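Preguntas frecuentes sobre coser con telas de cuadros

Prulel · Cuaderno de costura de Ilze Vaher
Última revisión: 4 de julio de 2026

Desde que publiqué la serie sobre camisas me llegan tantos mensajes sobre cuadros que he decidido juntarlo todo en una sola página. ¡Me encanta que preguntéis! Los cuadros son mi debilidad desde la primera falda que me hice (torcidísima, por cierto, y la sigo usando para estar en casa). Si vuestra duda no aparece, dejadla en los comentarios y la voy incorporando.

¿Tartán, vichy y madrás son lo mismo?

Son primos. El vichy suele llevar un color sobre blanco, con cuadritos iguales y un tono intermedio donde se cruzan las franjas. El tartán combina franjas de distintos anchos y colores que se repiten en las dos direcciones. El madrás es un algodón ligero, de verano, con cuadros bastante más libres. A mí me gustan todos, pero para aprender recomiendo el vichy: se ve enseguida si algo se ha desviado.

¿Cómo sé si el cuadro está tejido o estampado?

Dad la vuelta a la tela. Si el dibujo se ve igual de nítido por el revés, casi seguro que está tejido. Si se ve apagado o directamente blanco, es estampado. Importa mucho, porque un estampado puede venir desviado respecto al hilo, y entonces hay que elegir: o cortáis siguiendo el hilo o cortáis siguiendo el dibujo. En desvíos pequeños yo sigo el dibujo. En los grandes dejo la tela en la tienda, por mucho que me duela.

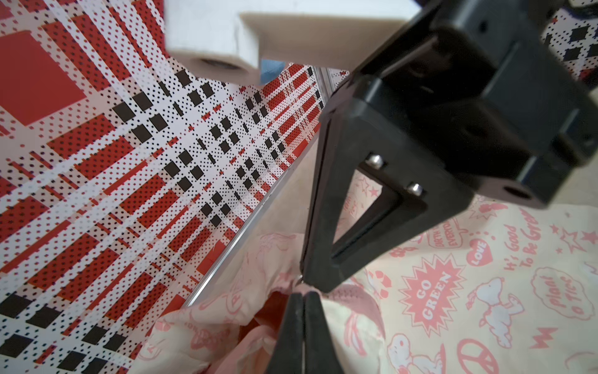
¿Hay que lavar la tela antes de cortarla?

Conviene hacerlo siempre, y con los cuadros todavía más. El algodón puede encoger de forma distinta a lo largo y a lo ancho, y un cuadrado perfecto se os convierte en un rectángulo después de coser. Lavad la pieza como pensáis lavar la prenda terminada, tendedla bien estirada y planchadla siguiendo el hilo. Los tejidos 100 % lana son otra historia: vapor, paciencia y un paño de planchar.

¿Cuánta tela de más tengo que comprar?

Depende del tamaño de la repetición, que es la distancia desde que empieza el dibujo hasta que vuelve a empezar. Con un vichy menudo apenas se nota. Con un tartán grande hay que sumar como mínimo una repetición por cada pieza principal que queráis casar. Y fijaos en el ancho: una tela de 90 cm obliga a repartir las piezas de otra manera que una ancha. Antes de comprar, dibujad la distribución en papel cuadriculado. Es un ratito y da muchísima tranquilidad.

¿Por dónde empiezo a casar los cuadros?

Por el centro delantero. Decidid qué franja va a caer ahí y construid el resto alrededor. Después vienen los costados, luego la sisa con la manga y por último los bolsillos. Los puntos de casado se marcan sobre la línea de costura y nunca sobre el borde de corte (este error lo cometí durante años, y qué alegría el día en que lo entendí). Yo dibujo las franjas directamente sobre el patrón de papel con lápices de colores, y al colocarlo encima de la tela se ve todo clarísimo.
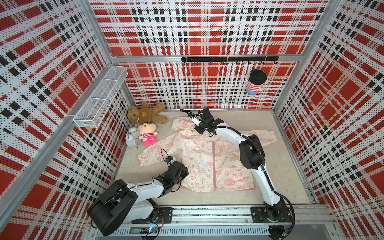 Otra cosa que ayuda una barbaridad es cortar en una sola capa. Sí, se tarda el doble, pero con la tela doblada la capa de abajo se mueve sin avisar. Cortad una pieza, dadle la vuelta con el derecho hacia abajo sobre la tela que queda y alineadla hasta que parezca desaparecer en el dibujo. Cuando desaparece del todo, da un gusto tremendo.

¿Y si no consigo casar la manga entera?

Tranquilidad, que la manga entera no casa casi nunca. La cabeza de la manga lleva holgura y el dibujo se acaba desplazando. Buscad que las franjas horizontales coincidan en la parte delantera de la sisa, a la altura del pecho, que es donde se va la mirada. La parte de atrás tiene permiso para ir a su aire.

¿Qué aguja y qué hilo uso?

Para una franela de camisa me va de maravilla una aguja universal del 90. En cuanto al hilo, elegid el color dominante del cuadro y, si dudáis entre dos tonos, quedaos con el más oscuro. Los alfileres, finos y muchos: uno en cada franja importante, atravesando las dos capas exactamente por el mismo punto. Si tenéis prensatelas de doble arrastre, ponedlo. Y si no, hilvanad a mano; a mí me relaja muchísimo.

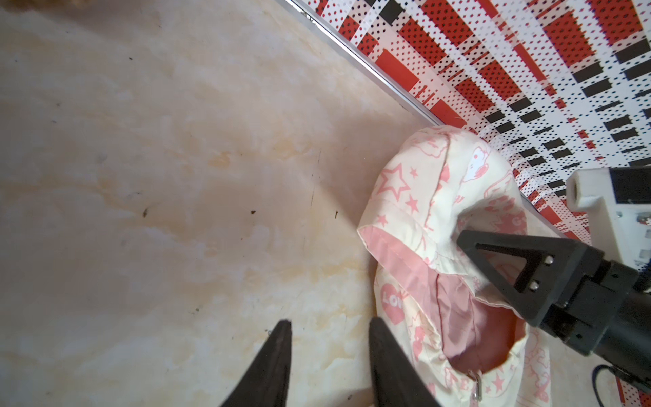 Suelo beige con dibujo de aspecto marmóreo.

¿Puedo cortar los cuadros al bies?

¡Por favor, hacedlo! Un canesú, unos puños o un bolsillo al bies quedan preciosos y además os ahorran casar esas piezas. Eso sí, el bies se estira, así que poned entretela fina antes de coser y manipulad la pieza lo menos posible. En la camisa Astutham, uno de los patrones de la serie, el canesú trasero va al bies y es la parte que más me comentan.

¿Se pueden mezclar dos cuadros distintos?

Claro, y es divertidísimo. Funciona mejor si comparten un color y tienen escalas muy diferentes, por ejemplo un tartán enorme en el cuerpo y un vichy pequeñito en el forro. También queda bien un forro de cuadros dentro de una chaqueta lisa, que solo asoma al abrirla.

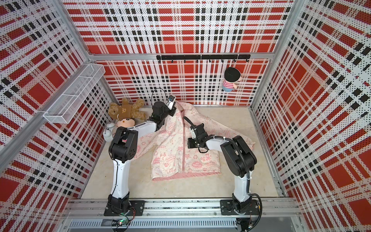

Para probar combinaciones, cortad retales del tamaño de la mano y dejadlos a la vista durante unos días. A mí me pasa que lo que por la noche me parecía una genialidad, por la mañana me marea un poco. También sirve mirarlos desde el otro lado de la habitación: de lejos los cuadros pequeños se funden en un color y los grandes mandan.

¿Qué hago con los restos?

Guardadlos todos. Con los míos hago fundas de cojín, cintas al bies y el neceser Stedeo, que lleva 11 piezas y está pensado precisamente para retales pequeños. Los trozos alargados valen para ribetear costuras por dentro, que es un lujo secreto.

¿Habrá más patrones para cuadros?

En mayo terminé el prototipo de la falda Softić, con tablas que esconden una franja y enseñan la siguiente al caminar. Me falta ajustar la cinturilla y dibujar las instrucciones. En cuanto esté, la subo aquí mismo con la tabla de tallas.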